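3.2 Household textile use and drying

Households in the Pillham sample kept a log of every cloth used for washing up or wiping surfaces during December. In all, 3,141 uses were entered by 70 households. Cotton and synthetic cloths were coded together, as many respondents could not tell them apart.
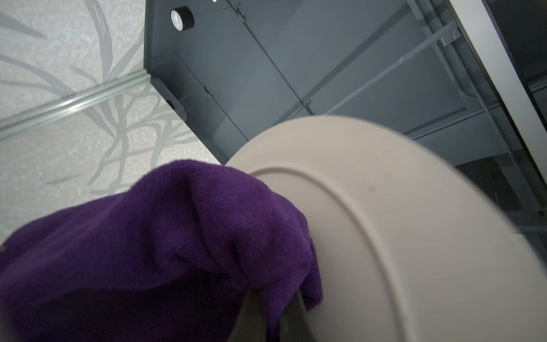 Most cloths were used more than once between washes. The longest gap between washes was 9 days. Households with a dryer did not wash cloths more often than those without one. 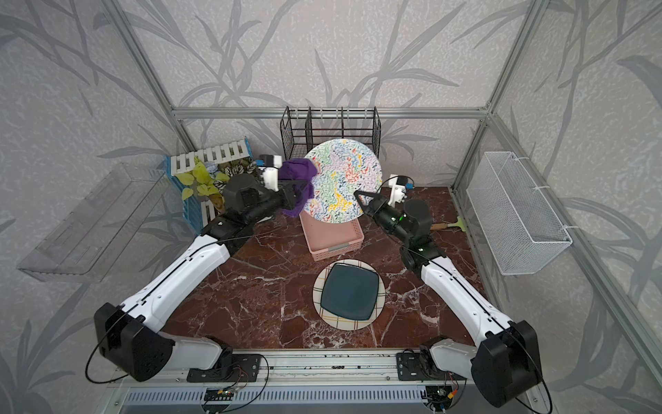
Respondents were also asked where a cloth was left after use. We coded the answers with the Kakari scheme, which separates hung, folded and bunched storage. Bunched storage was named in 559 entries, mostly after evening meals.
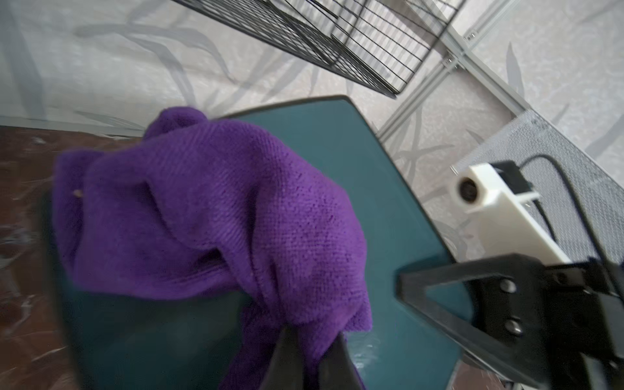

Entries that gave two places were coded by the first one named. Open wire storage was treated as its own class, as air can reach the cloth from below.

Figure 4. Purple cloth, round patterned cover and wire baskets.

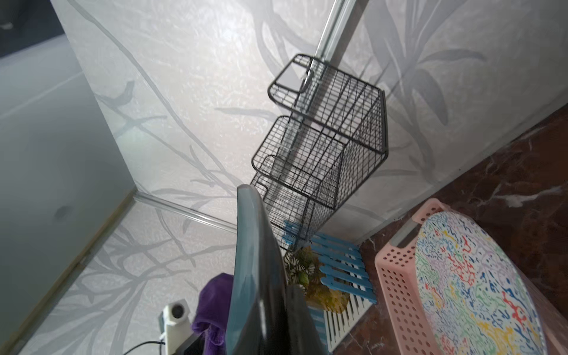 3.3 Limits of the log

The log relied on self-report, and entries made late in the day were shorter. Natix moisture readings were not taken in homes, so drying time is not reported.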